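The grasp planner has been getting on my nerves since November, and this past week I finally sat down with a pot of coffee and decided to find out why. I thought it would take an evening. It took five, and most of a Saturday, and I learned a good deal more about timestamps than I ever wanted to know, so I'm going to write it all down while I still remember it (and because a couple of you have asked what became of the arm project after I went so quiet over the winter).

For anyone new, the setup goes like this. There's a small arm with a camera at the wrist, looking out past the fingers, and there's a pile of software I've been growing in my spare time that I call Skulance. Skulance takes the camera picture, works out where things are, picks a grasp and hands a path to the controller. The part that does the picking is a separate program named Listuleck, mostly so I could rewrite it without breaking everything else. I have now rewritten it three times, so I suppose that was wise of me!

The trouble was that grasps came out wrong, but only a little, and only sometimes. If the arm sat still for a moment before looking, the planner was lovely. If it looked while moving, the target would land off to one side, always in the direction the wrist had been traveling. I spent the first evening convinced that my hand-eye calibration had drifted. I redid the whole thing, nineteen poses with the printed checkerboard, and got back very nearly the same numbers I started with. I was a bit cross about that, and also a bit proud of past me.

So then I went looking at the logs, which I should have done first. Every camera frame carries a time, and every joint reading carries a time, and Skulance matches one to the other to figure out where the camera was when it saw what it saw. What I had never noticed is that the camera driver was stamping each frame when it arrived in memory, and the joint readings were stamped at the source. The gap between them was 300 milliseconds on the bad runs. You can travel a fair way in that time, even with an arm as slow as mine.

The fix was not hard once I knew. I pulled the capture time out of the driver, passed it along with the picture, and taught the matching code to interpolate between the two nearest joint readings where it used to grab the latest one. Then I added a check that refuses to plan at all if the two clocks disagree by more than 5 milliseconds. It complained constantly for an hour, until I found a second queue holding on to old frames, which had been hiding behind the first problem the whole time. I set that queue to keep only the newest frame, and the complaining stopped.

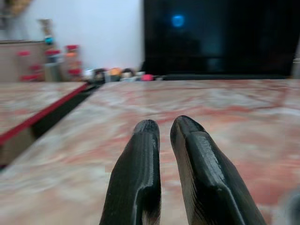
Murano, 2022-04-05

I left off there last night and am picking this up again with a fresh cup. The other half of the job is the part I'd been putting off, namely teaching the segmentation code what belongs to the robot. The two black fingers come up from the bottom of every picture the wrist camera takes, one slimmer than the other from where the lens sits, and for a long time I just cropped the bottom off and hoped. Cropping is a blunt tool, though. It throws away the space between the fingertips, and that gap is the very place I want to be looking when the gripper closes in.

What I do now is keep a mask for the fingers at each opening width, drawn from the gripper model and warped to match the lens. The pixels under the mask are marked as unknown, and everything else stays. It handles the ridges on the prints nicely, and I only had to grow the mask by a few pixels to take care of the highlights along the edges.

The tabletop has been a harder customer. All that pink and red veining in the marble pattern looks, to a program hunting for edges, like a great many thin objects lying down. Listuleck once proposed a very confident grasp on a streak of red! I've had better luck asking for agreement between two views taken from different wrist positions before anything counts as a thing you can pick up. A vein stays flat on the plane of the table when you move, and a real object shifts against it. It costs a little time per cycle and I'm happy to pay it.

The big dark screen at the back is still on my list. Glossy black is miserable for depth matching, and the round blue glow on it gets picked up as a feature that slides around in ways no solid point should. For now I cut off anything past the far edge of the table in the planner's workspace box - crude, but it keeps the small colorful clutter along the wall out of the candidate list too, when I set the box tight enough.

I also spent a pleasant hour on the replay tool, which I've named Durán. It loads a recorded run and lets me step through the frames with the matched joint state, the finger mask and the top grasp candidates drawn over the picture. I should have built it back in the fall. Being able to scrub back and forth and watch a candidate hop sideways as the wrist speeds up would have saved me the whole calibration detour, and a fair amount of muttering.

Next up is the controller side, where I'd like the arm to slow down smoothly when the planner isn't sure of itself (at the moment it stops dead, which makes the wrist shake and the next few pictures blurry). I have a sketch of it that scales the speed by how well the two views agree, and a branch that doesn't compile yet. If anyone has done this sort of thing with a cheap arm and a modest frame rate, do leave a comment, I'd love to compare notes before I go rewriting Listuleck a fourth time.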